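Home Our products Stockists About us Contact
Search this site Enter keyword Go

About Clultard

Clultard makes breakfast cereal. We mill, toast and pack it ourselves at Grelley, and we sell it to shops, cafés, schools and anyone who orders direct.

The business started with one porridge blend sold from a market table. Customers asked for something they could eat cold, so we bought a second-hand toaster oven and worked out a plain oat flake. That flake is still our best seller. The recipe has changed once, when we took out half of the sugar.

We now make two ranges. Clandar is the everyday one: oat flakes, wheat flakes and a bran mix, in 500 g boxes. Miranda is our muesli, with dried apple and seeds, and comes in 300 g bags. Both are made on the same line, so we can't promise that any of our cereals is free from nuts or gluten.
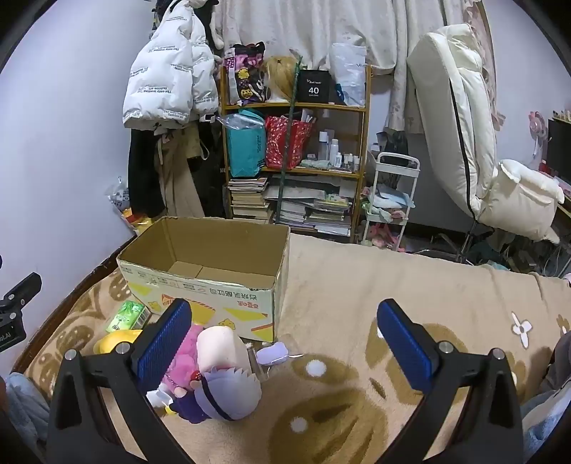 Margaret wrote to tell us that the old Clandar box was too tall for her cupboard and that the inner bag tore every time she opened it. Several other people had said much the same about the bag. We moved to a shorter box in October and the bag now has a notch at the corner. The weight inside is the same.

How people eat breakfast has changed while we have been in business. Fewer of our customers sit down to a bowl on a weekday, and more of them take something to work or eat when they get there. We sell a single-portion pot for that reason, but it is still a small part of what we do. Most of our cereal goes out in boxes and gets eaten at home with milk.

Our oats come from farms within a short drive of the mill. Wheat is harder to get locally and in a poor year we buy it from further away. The pack always says which country the grain was grown in.

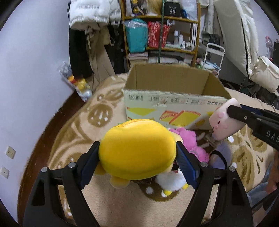 Soft toys, yellow and pale pink

Schools and breakfast clubs can buy from us in catering sacks at a lower price. There is no minimum order. Ask for account form 3322 and send it back with the name of the person who will be signing for deliveries. We deliver on our own van near Grelley and by carrier everywhere else.

The mill is not open to visitors, but the shop at the front is. It sells the full range along with dented boxes at half price, when we have any.

Page last updated December 2019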